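# In praise of the slow letter

I started writing letters again in April, after a gap of something like half my life, and I want to talk you into it. I mean the kind with a stamp, folded in three, that sits in a box for a day or two before anyone opens it. I've had more fun with this than with anything I've picked up in years!

It began with a box. My aunt was clearing out her place and found 383 letters that my grandfather had kept, tied up by decade, most of them from one man, Kálmán Gulyás, who had worked beside him at the Bognár mill and then moved two states away. They wrote to each other for nearly 40 years. I took the box home meaning to read a few and was still at the kitchen table at two in the morning.

What surprised me was how little happens in them. Kálmán writes about a pear tree. He writes about the pear tree again the next spring. He complains about a dentist for a page and a half, asks whether my grandfather ever fixed the gate, and signs off. Then three weeks go by and my grandfather answers the question about the gate. (He had not fixed it.) Reading them in order, I got to know both of them better than I know some people I message every day.

I think the wait does a lot of the work. When you know your reader won't see a thing until next week, you stop bothering with news that will be stale by then, and you reach for the other stuff: what you've been chewing on, a joke that took a while to get right, how the light comes into the kitchen now that the neighbor's maple is gone. A text asks for an answer. A letter gives you room to take one up when you feel like it, and some of the best ones I've gotten so far ignored my questions completely.

My own first tries were terrible. I bought a pad of Feslow paper, much too nice, and wasted 11 sheets on one page to my old roommate in Pakau. My hand cramped. I'd forgotten how to make a decent capital G. So I switched to cheap lined paper and a pen that skips, and everything loosened up. If you're going to try this, please don't start with the good paper.

People tell me they have nothing to say, and I love that objection. Look at whatever is closest to you. Kálmán once filled a whole side with what was on his workbench, down to the string, and I'd trade plenty of vacation stories for it. The ordinary clutter of a room is exactly what a friend far away can't get any other way.
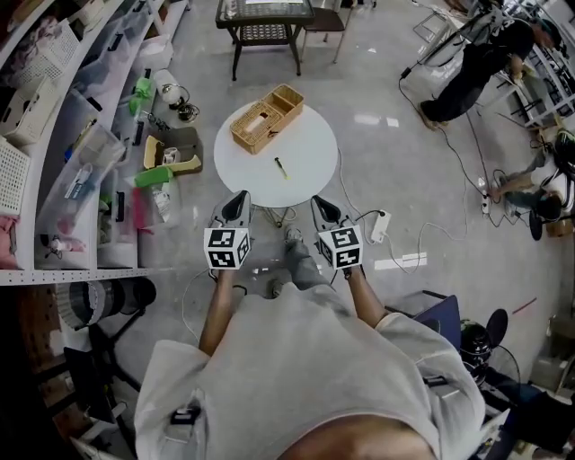
My roommate wrote back with two pages on her new job at Gramar and a long, furious paragraph about her landlord's rooster. I laughed out loud in the hallway, coat still on. I've read it four or five times since, and I can't say that about any email I've ever received, including the ones with good news in them.

I'm not giving up my phone, and I don't think you should either. If the basement floods, call me! But pick one person, someone you like and never quite catch up with, and send them a page about your week. Tell them about the gate. Then go do something else for a while and let them take as long as they want.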